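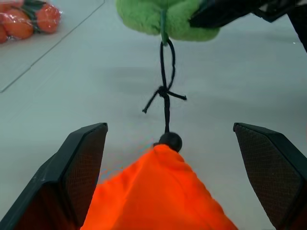
Print this page | E-mail this to a friend

Posted in October by the blog's owner

I spent an afternoon at Wulura learning to teach a robot, and I came home less impressed than I was supposed to be.

The sales talk goes like this. You don't program the thing anymore. You take the controls, you do the job through its arms, it records what you did, and after enough rounds it does the job alone. Evitz, the outfit that sells the setup, calls this "showing." Their handout says anyone can show a robot a new task before lunch. I had lunch first, so maybe that was my mistake.

My task involved a green plush thing with an orange drawstring pouch on a black cord. The cord makes a long thin loop, and the loop goes to a little green tab on the plush. There's a knot partway down with two short ends poking out, and then a round black stopper at the neck of the pouch. I list all this because every one of those bits is a place where two flat fingertips can go wrong. With my own hands I'd never have noticed there was a knot.

You get a controller for each arm. Squeeze and the fingers close. What you don't get is any feeling. I squeezed on the pouch and had no idea if I had a good hold of the cloth or a pinch of one fold. I had to look, and then look again on the screen, where the view comes from down at the wrist and the fingers take up both bottom corners. The pads have a fine grid on them, for grip I assume. It took me an embarrassingly long time to learn that coming in from straight above is a bad idea with a cord, and that nothing on the screen tells you how far away anything is.

I got through 5 rounds I'd call decent. I asked how many they wanted. The answer was 1000, for this one item. Then I asked what happens if the pouch is blue, or the cord is shorter, or the plush is lying on its face. More rounds, probably. So a person sits there with two controllers doing a small fiddly chore a thousand times so that a machine can do the same small fiddly chore, slower, on a pale floor with good light. I know people who get paid for that kind of patience and I hope these people are too.

There was a clear bag of oranges on the floor as well, and I asked whether that was part of my task. It wasn't. That seemed fine to me until I started thinking about it. If the oranges are there in my rounds and then someone eats them, does the robot care? I was told it "should generalize." I have heard that word a lot and I'd like to see it put in a warranty.

To be fair to Evitz, their gear didn't quit on me once, which I can't say for the Skelico rig I tried last year. That one needed 4 restarts before it would pick up a sponge. And I'll admit there's a moment, when both arms are doing what you meant them to do, that feels pretty great. I grinned. Then I let the loop slide off a fingertip and had to start over, and I stopped grinning.

What bugs me is who the robot is learning from. My rounds had hesitations in them. I went left when I meant right and corrected. I asked if those would be thrown out, and was told the corrections are useful – it sees how to recover. Maybe so. Or maybe there will be a robot someday that dithers over a drawstring exactly the way I do.

The wall chart in the hallway had household robots everywhere by 2053. I'd be 80-something, and I could use the help by then. I still think I'll be tying my own bags.

Next time I'll write up the Gallagher open day, which had better coffee and a worse arm.

E-mail this to a friend | Print this page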